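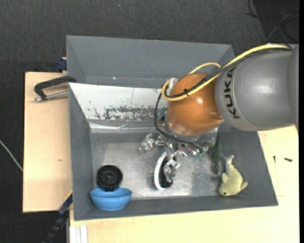
Indville picks a mayor the way it has since the town charter was rewritten: the voters elect a council, and the council elects the mayor. On the second Monday in July the members met, the clerk read one name, and Philomena Owusu was mayor for another term. The whole item took less time than the parking report that came after it.

I have no complaint about Mayor Owusu. I would have voted for her if I had been given a ballot. My complaint is with a method that lets a town of our size choose its top official in a room with more empty chairs than full ones, from a list of one, with the result known weeks ahead by anyone who drinks coffee near the courthouse.

The defense of the current system goes like this. The mayor runs the meetings and signs the checks. The manager does the daily work. Since the mayor depends on the council to get anything passed, the council should choose someone it can work with. A popular vote, the argument goes, would give us a mayor who owes nothing to the council and spends four years fighting it. I have heard this from people I respect, and there is something to it. Plelelau, up the river, went to direct election and had two years in which the mayor and the council could not agree on a budget until the last week allowed by law.

But look at what they got along with the fighting. In Plelelau, people know who the mayor is. They know what she promised on the water rates, and when the rates went up anyway they knew whose door to knock on. Here the same question gets you passed from the mayor to the council to the manager and back. I tried it myself last winter over the Mill Street drainage and have a folder of very polite letters.

The part of our process that bothers me most is the nominating rule. To be considered for mayor you need the signatures of three sitting members. There are seven members. You may sign for only one person. That means there can never be more than two candidates, and if five members agree early there can only be one. Five members agreed early. Heather Maihi, who has sat for the east ward since the school merger and who let it be known in the spring that she was interested, could not find three signatures once the first five were spoken for. She had her own and one more. Under the rule she was not a losing candidate. She was not a candidate at all, and her name appears in the minutes only as one of the members present.

Ms. Maihi told the Pollgate forum afterward that she would have liked to give her speech even if she lost by five votes. I think she should have been allowed to. It would have been useful to hear the mayor answer it. Ms. Maihi wanted the reserve fund opened for the east ward sidewalks, and the mayor is against that, and the two of them have never had to explain themselves to each other in front of the public for more than a minute or so at a stretch.

I helped carry a petition this summer asking the council to put direct election on the November ballot. The charter requires 200 valid signatures to get a question on the agenda. We turned in 622. The clerk threw out 143 of them, mostly for addresses that didn't match the rolls, which left us with more than twice what we needed. The council then voted to receive the petition and refer it for study. No date was set for the study to end.

I want to be fair about this. The charter says the council must consider the question. It does not say when, and it does not say the council must send it to the voters. What the members did was legal. The town attorney, Mr. Hyvönen, explained that clearly and I have no reason to doubt him. A thing can be legal and still leave people with the feeling that their evenings on the sidewalk with a clipboard were treated as a kind of hobby.

Some of my friends from the petition want to go straight to court. I am against it. A lawsuit would cost money we don't have and would turn a simple question into one about procedure. I would ask for two smaller things first, and both could be done by ordinary vote without touching the charter.

One is to cut the nominating requirement to a single signature. Any member who wants to be mayor could then stand up and say so. The mayor would most likely win anyway. She would win against someone, and the rest of us would have heard both of them.

The other is to move the vote to its own evening, with public comment before it instead of after. At present comment comes at the end of the meeting, so a resident who wants to speak about who should be mayor gets to do it once the mayor has been chosen, sworn in and, this year, gone home with a cold.

Neither change gives anyone outside the council a vote. I still want direct election and I will keep asking for it. But the people who say the town isn't ready for that should be willing to show they can run the present system with the doors open. If the members can't bring themselves to let a colleague put her name forward, it is hard to take seriously the claim that they are the careful judges who ought to be choosing for us.

Turnout in the last council election was poor, and I have heard that used as proof that people here don't care who runs things. I carried a clipboard in the July heat and I don't believe it. Most of the people I talked to had no idea that they didn't elect the mayor. Several were sure that they had. One man on Garner Street argued with me about it for a good ten minutes, went in to look it up, came back out and signed.

The next regular meeting is the first one in September. The study is not on the draft agenda. I have asked the clerk in writing to have it added, and I would encourage anyone who signed to do the same.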